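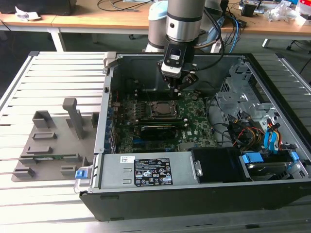 Lucian Stanciu wants to know why this guide spends a whole section on a part the size of a cracker, when his group at Droledthorpe had the memory going in by the second meeting. Fair enough, and please do skip ahead if your group is in the same happy place. For everyone else at the Letis club, we're going to take the processor slowly, the way Lucimara Bastos teaches it.

Section 3. Setting up the processor exercise

Before you begin: shut the computer down, unplug it, and touch bare metal on the case. Keep the arm paused in the Savura program until step 5.

1. Lay the tower on its side and take off the side panel. Slide the case up against your table marks -- the saved positions all depend on it.

2. Release the lever, lift the load plate, and take the processor out by its edges.

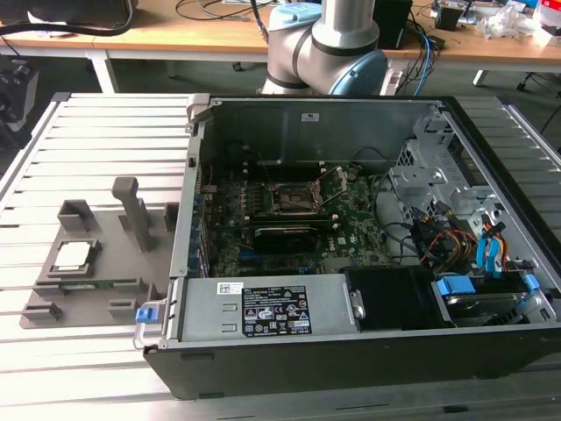 3. Load the tray. Most of the trouble new teams have begins right at this step, so please be patient with it (and with each other!). The processor goes in the square pocket on the left side, and the memory module sits just below it in the long slot. Press each part down gently until it stops rocking, and check that the little gold triangle on the processor faces the corner you wrote down in your team notebook.

4. Open the Dinu routine and set the speed to 200. I know 1000 looks tempting, and you'll get there by May, but a slow first run gives you time to reach the stop button.

5. Unpause the arm and let it run through the motion once with nothing in the fingers. Watch the clearance over the drive cage and the cables as it comes down.

Caution: Never put your hand inside the case while the arm is live. If something needs nudging, pause first, say "paused" out loud, and wait for your partner to say it back.

6. Run the full routine 3 times, and write down where the processor ended up each time, even if it looked perfect to you.
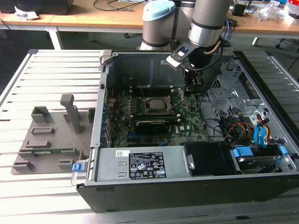

Note: If the results drift from one run to the next, check the case against your table marks before you change any numbers in the program. A tower that has slid a tiny bit will fool you into fixing things that were never wrong -- I lost a whole evening that way myself.

7. Pause the arm, close the lever by hand, and go on to Section 4.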